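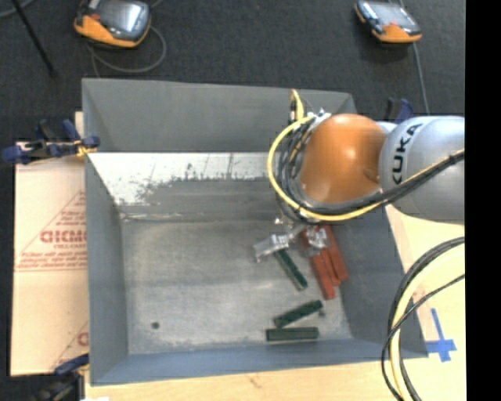 Metallbehälter mit schrägen Wänden, Boden verkratzt

Kratzer in Blechwanne vor dem Lackieren
Soledad Orozco, 21. Oktober 2021
Welche Körnung vor der Grundierung? Die Wanne ist aus Stahlblech, Innenseite matt, Riefen fühlbar. Vorhanden ist Epoxidgrund von Cikwood.

Wongsuwan
Entfetten, dann P180, danach P240. Grundierung bis zu 50 µm trocken - mehr reißt an den Kanten. Verzinktes Blech nur mattieren, nicht durchschleifen.

Skisley
Flex drauf, fertig.

Clondska
Fächerscheibe Körnung 40 hinterlässt neue Riefen. Vor dem Decklack 6 Stunden warten, Datenblatt prüfen.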